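Two-handed gripper comparison on clothes: stick with soft textured pads or go harder?

Asked by Suha Tarawneh in Grippers and End Tools
Mar 24, 2022
1,469 views

Hello all! I've been having a great time trying out hand-held grippers on clothes and I'd love some opinions before I go any further. I'm working with a pair, one in each hand, folding a knitted jumper on a bed. I started on small stiff things (boxes, spoons, a soap dish) and thought I had the hang of it, and then I moved on to knitwear and it's a different sport altogether.
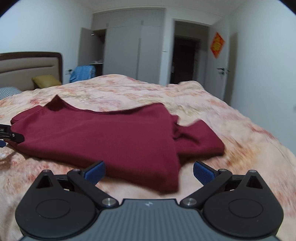
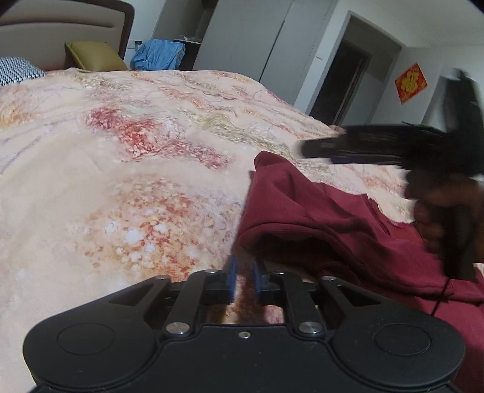 The pads I'm using now are the blue textured ones and I like them a lot. They squash a bit when they close, so if I come in at a slightly wrong angle I still get hold of something. My trouble is with letting go. I pinch the cuff, bring it across the body, open the jaws, and the knit stays hanging on one pad for a moment and drags the fold out of line. Maddening when the rest of it went so nicely!

The other set I have is a harder, smooth pad from Dravska. Those let go beautifully but they skate over the wool unless I squeeze a lot, and then my hand aches. I did 30 folds with each set on the same jumper. With the blue pads I had to redo four of them because of the sticking. With the smooth ones I gave up being fair and stopped writing down the redos, which probably tells you enough.

So, what I'd like to know:

Is there a pad somewhere in between that grips knit and still lets go cleanly? Does it make sense to have different pads left and right? And does anyone find the camera view gets worse with two grippers, since each one keeps wandering into the other's picture? I'm planning to move on to tea towels and shirts next, so anything that only works on wool is less use to me.

Thanks in advance, and I'm happy to try odd suggestions. I've got plenty of jumpers.

Matúš Paulík
Marked as helpful by 24 people

What a good problem to have. I spent most of last November on this with an old cardigan and a stack of flannels, so let me save you some evenings.

Before you buy anything, look at how you open the jaws. With soft pads I was opening them wide and fast, and the loops of the knit were still caught in the texture when the pad moved away. Try opening just a little, wait a beat, then slide the gripper back along the line of the cloth before you open fully. Pulling straight up is the worst thing you can do because the wool comes up with you. Going backwards, the loops slip off by themselves. It felt silly and slow at first and now my hands do it without asking me.

Second thing, check whether it's always the same pad that holds on. If it is, have a look at whether that pad sits square to its partner. A pad that has crept round a bit on its arm will meet the other one along an edge, and the edge digs into knit. Close the jaws on a strip of paper and tug. It should feel the same at both sides of the pad. If one side is free and the other is tight, loosen the pad, set it straight and do it up again. Check the pivots for play while you're there. A small wobble at the joint turns into quite a big one at the fingertip.

As for pads in between, I got on very well with the Vávra ones. They're soft underneath with a finer texture on top, and they're my favourite thing on the bench. They hold a jumper cuff with a light squeeze and I hardly ever get the hanging-on you describe. They do pick up fluff, so keep a bit of sticky tape nearby and dab them clean between goes. A fluffy pad behaves like a smooth one and you'll think it has worn out.

Different pads left and right: yes, do try it! I ran a softer pair on my left, which does the holding down, and the finer pair on my right, which does the carrying. It was lovely for folding. The catch is that your results from the two hands can't be compared any more, so if you want a proper test of pads, keep both sides the same until you've finished that part. Swap hands halfway through as well. My right hand is much better than my left and for a week I thought I had one brilliant gripper and one poor one.

On shirts you'll find it all easier except for the collar. Tea towels are easy once you've got a corner up. Getting the corner up is the hard part, and there the thin edge of the pad matters more than the texture.

Vichien Ongart

Wash the pads. Warm water, drop of washing-up liquid, let them dry overnight. Mine were like new. Don't use anything strong on them.

Syafiqah Ong

I'll take the camera bit because Matúš has done the pads so well.

Some overlap is fine, and I wouldn't fight it. When both grippers are working on one jumper they have to be near each other, and seeing the other jaw come in from the side is useful when you go back through the recording. What you want to avoid is the other hand sitting over the spot where your own fingers close. I keep my hands a bit further apart while moving and only bring them together for the pinch. It also helps to stand so that both hands reach the garment from your own side of the bed, instead of one reaching over the other.

Blur was a much bigger nuisance for me than overlap. I compared my usual camera with one from Stana that copes better in dim rooms, and the Stana was clearly nicer in the evening, but by a bright window I couldn't pick between them. So try more light before spending money. Slowing down just before the jaws close makes a huge difference too, and you only need to be slow for that little part.

Please post how you get on with the tea towels, I'm dying to know whether the blue pads can get a corner up off a soft surface. Mine only manage it on a table.

Comment from Suha Tarawneh

These are brilliant, thank you. I tried the small open and slide back on a cuff just now and it came away clean first time, I was so pleased. Will do the paper strip tonight and wash both sets before I start the count again. Matúš, did the finer pads need a different screw or do they go on with the ones you already have?

Comment from Matúš Paulík

Same screws on mine. Do them up gently, the backing is thinner.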